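Início Agenda Materiais Apoiar Contactos
Pesquisar neste site

Marcha pelo clima de março: verificação de segurança do percurso, com comentários

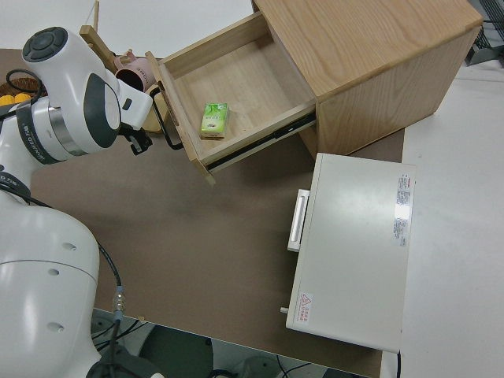 Gaveta de madeira aberta, com puxador preto curvo.

Percurso: Largo Sampaio – Rua Trevham – Parque Kindholm
Ficha 356, versão 2. A versão 1 tinha o parque do lado errado do rio e deve ser deitada fora (no papel, por favor, e não no lixo comum, que depois tiram fotografias).

Estado: C = conforme. R = a resolver antes da saída. N = não se aplica, embora alguém ache que sim.

1. CONCENTRAÇÃO NO LARGO SAMPAIO

1.1 Comunicação da manifestação entregue e recibo guardado em duas cópias.
C. Uma cópia vai com a coordenação, a outra fica na sede. No ano passado ficaram ambas na sede, em perfeita segurança.

1.2 Acesso de ambulâncias livre pelo lado da farmácia.
R. O sítio está livre até ao momento em que chega a nossa carrinha. Estacionar na rua de trás. A carrinha é elétrica, mas continua a ter o tamanho de uma carrinha.

1.3 Pavimento sem buracos, tampas soltas ou obras.
R. Há uma tampa que abana em frente ao quiosque. Sinalizada com fita. A fita é biodegradável e, pelo que vimos na vistoria, leva isso muito a sério. Substituir por um cone.

1.4 Ponto de encontro para crianças perdidas identificado.
C. Junto ao coreto, bandeira amarela. A bandeira não deve ser emprestada a nenhum grupo para completar um girassol.

1.5 Ponto de encontro para adultos perdidos.
N. Foi pedido por duas pessoas diferentes. Usem o telefone.

2. FAIXAS, CARTAZES E OBJETOS DE GRANDE PORTE

2.1 Paus dos cartazes sem pregos nem farpas, com pontas protegidas.
R. Os de cartão enrolado passam todos. Os de bambu foram cortados à pressa e picam. Lixar.

2.2 Faixa da frente com aberturas para o vento.
C. As aberturas foram feitas a seguir à vistoria anterior. Uma ficou no meio da palavra «emissões», que agora se lê com alguma boa vontade. Do ponto de vista da segurança não há nada a apontar.

2.3 Globo insuflável: cordas, válvula, plano para vento forte.
R. O plano entregue diz «segurar com força». Precisamos de um plano. Acima de vento moderado, o globo esvazia-se e vai na carrinha. Sabemos o que parece um planeta vazio dentro de uma carrinha e preferimos isso a vê-lo nos cabos da Rua Trevham.

2.4 Corda de delimitação, 100 metros, sem nós nem desgaste.
R. Comprimento correto. Nós, bastantes. Desfazer com paciência, sem tesoura.

2.5 Fantasias que limitem a visão.
C, com condição. O urso polar vê apenas para a frente e só se não se rir. Deve caminhar acompanhado e beber água antes da partida. As patas escorregam no empedrado molhado, portanto sapatos por baixo ou nada feito.

2.6 Chamas, tochas, velas, fumos coloridos.
N. Não há, não vai haver e a pergunta não precisa de voltar à reunião. Propuseram uma fogueira simbólica contra os combustíveis fósseis. Ficou em ata, que era o sítio dela.

3. SOM E ELETRICIDADE

3.1 Baterias da coluna Nerker carregadas e fixas ao carrinho.
R. Carregadas, sim. Fixas com um elástico de bicicleta. Cintas a sério antes da saída.

3.2 Cabos presos ao chão no palco do parque.
R. Passadeira de borracha em falta no lado esquerdo. Um tapete de ioga não é uma passadeira de cabos, por muito que seja reciclado.

3.3 Microfone com interruptor a funcionar.
C. Funciona. Convém lembrar aos oradores para que serve a posição «desligado».

3.4 Distância entre a coluna e a primeira fila.
C. Marcada a giz. Se chover, volta-se a marcar.

3.5 Gerador.
N. A firma que nos alugou as baias ofereceu um a gasóleo, de graça. Agradecemos e desligámos o telefone com educação.

4. PERCURSO

4.1 Duração prevista: 60 minutos a passo lento.
C. O passo é o de quem vai mais devagar, com carrinho de bebé ou muletas. Os tambores vão na cauda. À frente aceleram, e depois temos duas marchas.

4.2 Cruzamento da Rua Trevham com a avenida.
R. É o ponto pior de todo o trajeto. Semáforo curto, curva sem visibilidade e uma paragem de autocarro. Pedido de corte de trânsito confirmado por telefone, falta por escrito. Sem papel não se passa por ali, segue-se pela alternativa da Rua da Fonte. Já sabemos que a alternativa sobe.

4.3 Passagem estreita nas obras do passeio.
R. A vedação tem um pé saliente. Avisámos a obra, que prometeu tratar disso «entretanto». Colocar alguém com colete nesse ponto até a cauda passar.

4.4 Paragem simbólica deitada no chão.
C, com condição. Só no troço fechado, depois de a coordenação dar sinal por rádio. Quem não se quiser deitar fica de pé e não tem de dar explicações a ninguém. Verificar o chão antes, por vidros e por aquilo que os cães deixam.

4.5 Contactos com automobilistas parados.
C. Folheto, bom dia e seguir. Não se debate a pegada carbónica de um senhor que está atrasado para o dentista.

5. PRIMEIROS SOCORROS, ÁGUA, TEMPO

5.1 Mochilas de primeiros socorros verificadas.
R. Uma delas tinha pensos fora de prazo e uma banana. Repor os pensos.

5.2 Água disponível à partida e à chegada.
C. Torneira no largo, depósito no parque. Trazer garrafa de casa. Não haverá copos descartáveis, nem «só desta vez».

5.3 Protetor solar e impermeáveis de reserva.
C. Pode ser preciso usar os dois na mesma tarde. É março.

5.4 Critério para cancelar.
R. O texto atual fala em «condições extremas», e discutiu-se longamente se isso já não seria o tema da marcha. Fica assim: com aviso laranja ou vermelho, cancela-se até às oito da manhã, por mensagem e na página.

6. CHEGADA AO PARQUE KINDHOLM

6.1 Duas saídas abertas, portões destrancados.
R. O portão norte estava com cadeado à hora da visita. Pedir a chave e experimentá-la. Ter a chave e abrir o portão são pontos separados desta lista por motivos históricos.

6.2 Estrado do palco estável, degraus marcados.
R. O segundo degrau cede. Calço provisório retirado, era um livro sobre transição energética. Calço de madeira pedido.

6.3 Proteção do relvado recém-semeado.
C. Zona vedada. Estragar um relvado numa marcha pelo ambiente dá sempre primeira página.

6.4 Casas de banho acessíveis abertas até ao fim.
C. Confirmado com o parque, fecham às sete da tarde.

6.5 Limpeza final, incluindo purpurinas.
R. Não se levam purpurinas. Se aparecerem, quem as trouxe apanha-as, uma a uma, à luz que houver.

RESULTADO DA VISTORIA
Saída autorizada quando os pontos 3.1, 4.2 e 6.1 passarem a C. Os restantes R resolvem-se até à véspera. Comentários a esta ficha na caixa da sede ou por correio, de preferência sem reabrir o ponto 2.6.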